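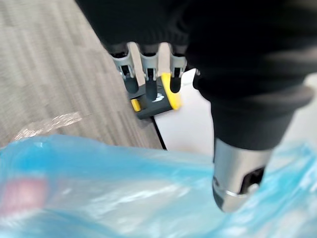 Fig. 4. Clear film on carpet. Check the floor before you start section 4.

4. Emptying and relining the pedal bin

Your Plendora pedal bin opens by foot. It does not empty by foot, despite several letters to us on the subject.

Before you begin

Walk the carpet. Clear film is hard to spot on a streaky gray floor and easy to find with a vacuum cleaner, usually by the sound. Pick up any scraps by hand.

CAUTION: Plastic bags and film can cause suffocation. Keep them away from children and pets.

Removing the full bag

1. Press the pedal and raise the lid fully.

2. Gather the neck of the bag and lift straight up. Dragging it over the rim is quicker until the bag splits.

3. Hold the bag by the top and keep it clear of chair casters.

4. Tie the neck. Thin bags let the contents show through, so colleagues may learn what you had for lunch.
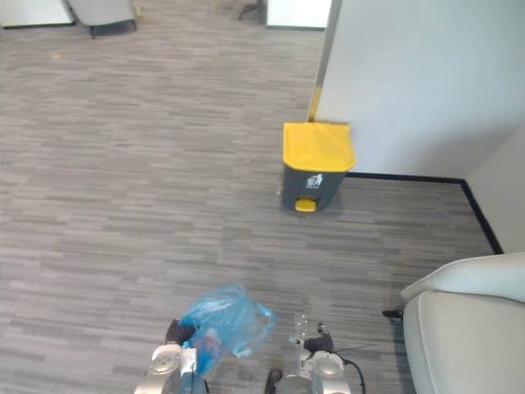
5. Shake open a new bag and push it down to the bottom of the bin. Trapped air will hold it up like a tent. Press the air out with your forearm.

6. Fold the top of the bag over the rim by 2 inches. A longer skirt will stick out under the lid and look like a slip.

7. Close the lid and test the pedal. The pedal should face the room. If it faces the wall, turn the bin and tell no one.

NOTE: The hinge is rated for 4,000 openings. Stamping on the pedal counts as one opening but feels like more to the hinge. For spare parts, see section 11.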